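Can a robot clear a table yet? A thread, because I've been arguing about this with people all week and my thumbs hurt. 1/?

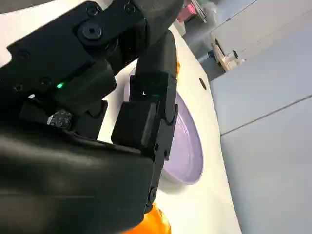
Gripper, lavender plate, white table. The view from down by the wrist.

2/ I do software for a kitchen fittings company, so I'm robot-adjacent at best. But I've now spent two days at the Midum workshop watching an arm try to deal with crockery and I have Opinions.

3/ First one: plates are horrible. I'd never thought about it! You pick up a plate by sneaking a fingertip under the rim, tilting it a bit, then getting your thumb on top. You've done it thousands of times and couldn't tell anyone how.

4/ Now do that with stiff fingers and no thumb. The rim is a couple of centimetres off the table if you're lucky. Come in too low and you scrape the table. Too high and you close on air, very confidently, and carry the air to the rack.

5/ (It did carry the air to the rack. It then opened up and let go of the air. I clapped.)

6/ Second opinion: the camera being on the wrist is cleverer than I gave it credit for, and also a pain. You get a lovely close look at what you're about to grab, but the finger sits right in the way. Look at the plate up there, half of it is behind the finger.

7/ So the software has to work out where the rest of the plate is from the half it can see. A round thing seen at a slant is a long oval, and half of a long oval is not much to go on. My four-year-old niece would say "plate" straight away. The robot says "plate, probably" and has a think.

8/ And pale crockery on a bright white table is not kind. There's a faint shadow by the rim and that's a lot of what tells you it stands up off the surface. Turn the lamps up and the shadow goes. Orange, on the other hand, is a dream. If you want a robot-friendly kitchen, buy everything in orange.

9/ Someone asked for numbers so here are mine from the first day, one plate at a time, table to rack, same rack every time: 80 tries. I stopped writing down the ones that went well after lunch because I got chatting, so I'm not going to quote you a percentage. More good than bad. Not by enough that I'd use my nan's plates.

10/ How long does it take? Slow. I could have a whole table cleared, wiped and be sat down with a tea before it's done the second plate. People who've only seen the sped-up videos are always shocked by this. Look for the little "8x" in the corner, folks.

11/ Third opinion, and this is the one that gets me into arguments: slow might be fine. My dishwasher takes over two hours and I don't stand there tutting at it. If a machine cleared up while I was asleep I wouldn't care if it took till four in the morning.

12/ What I would care about is coming down to a broken bowl and a robot standing over it. You can't have a chore machine that needs you to watch it. Then you've got two chores.

13/ A friend at Hauser works on the shop-floor side (boxes, trays, parts into bins) and reckons they're miles ahead of kitchens. Fair enough. Same tray, same place, same lighting, all day. If a part turns up the wrong way round, they fix the feeder and leave the robot alone.

14/ Whereas a kitchen table after tea is a different puzzle every night. Bowl inside a bowl. Fork under a napkin. Cup with an inch of squash in it. A plate with a plate stuck to it by gravy. Nothing I saw at Midum had any gravy on it and I think that matters a lot.

15/ Reply to a few of you – yes I've seen the Lurulen demo. It's good! The arm moves beautifully. I'd just like to see it with someone else laying the table.

16/ And yes, a lot of people would be better off with a decent trolley. I know. I've had the trolley lecture off my mum already.

17/ On cost, as it keeps coming up: Zundora have a bare gripper on their site for £398, and the one up from it is £1525. That's a hand. You still need an arm, a camera, a computer, somewhere to bolt it all, and somebody patient. So no, it isn't going on the Christmas list this year.

18/ I did get a go at driving it myself on day two. Oh my word. I was so smug until then. You think you'll just nudge it over a bit and close the fingers, and then you find out you've been using about nine senses to pick up a cup and now you've got a screen.

19/ It took me four goes to get hold of one plate and I was sweating. After that I was a lot nicer about the software.

20/ So where am I? Shop floor, tidy jobs, same thing over and over: yes, already, go and look in any big warehouse. One clean plate off a clear table: mostly. My kitchen on a Sunday night: not for years, I think, and I'd love to be wrong.

21/ The bit I'd bet on first is unloading the dishwasher. Everything's clean, everything's standing in a slot, and it's the job I hate most. If anyone's working on that please shout, I'll happily come and lose at it in person.

22/ Edit to add, because three people have asked: no, it doesn't do washing up. Nor pans. We didn't try pans. I'm going back in March and I'm bringing a lasagne dish.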